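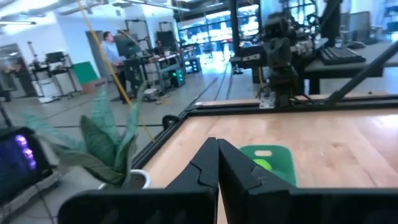
Wrist view over the bench, fingers together just above the wood.

Search reviews Go

Nikmont Parallel Gripper: Long-Term Review

Last updated 14 September 2026

We bought two Nikmont grippers for a bench cell with an arm on each side. The work is light pick and place: balls, play fruit, bins, bowls. The first 1000 cycles gave us nothing to write down. The fault showed up at around 3000.

On the right-hand unit, the fingers stopped opening after a grasp deep inside a container. The controller reported "open" and the arm started its retract with the bowl still pinched against one finger. The bowl came up with the wrist, tipped, and dropped. There was no alarm. Sudheer Sundaram hit the stop before the next move ran.
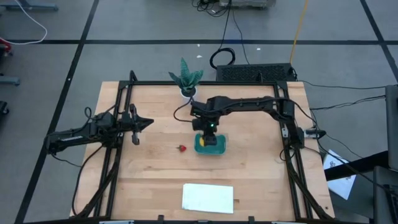 Right arm reaching into the teal bowl; left gripper open over the table.

Cause: the status bit follows the commanded position, and the encoder is never checked against it. A finger wedged on a bowl wall therefore reads as open. Prakash Reddy confirmed this by clamping the fingers by hand with the drive limited to its lowest force setting and logging both values. They disagreed for the full 500 samples.

Nikmont support sent a firmware patch in February. It adds a position error flag but leaves it off by default — turn it on before anything else. We also capped retract speed until the flag clears.

Otherwise the hardware is decent. Finger alignment has held, and the pads show little wear. Cable exit is awkward on the inside of the wrist, and the manual covers fault codes in half a page.

Recommended with the patch installed and the flag enabled. I would not run the original firmware near people.

Harish Murthy

Related reviews
Atico wrist camera mount
Lobo bench stop button, wired version
Tronel cable sleeves after a year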